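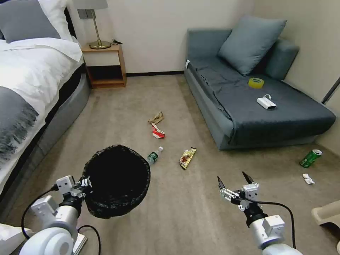

Where we are with the handling rules

Hi Kalliopi,

Good month for Clavo! The draft rules for two-arm tidying now run to three pages, and Despina Hodžić has marked up every one of them (thank you, Despina).

The bin rule caused the most arguing. We settled on this: one gripper holds the rim, the other stays clear of the bag until the bin is steady. Litter on carpet gets its own section — bottles, cans, wrappers and tissues each have a grip limit now.

We logged 144 pickups against the draft and 83 met every rule. Lower than I'd hoped, but most of the misses were crushed packets, and that wording was vague anyway. I'm rewriting it on Thursday.

Still open: who signs off on cables left on furniture. Could you ask the Kos team?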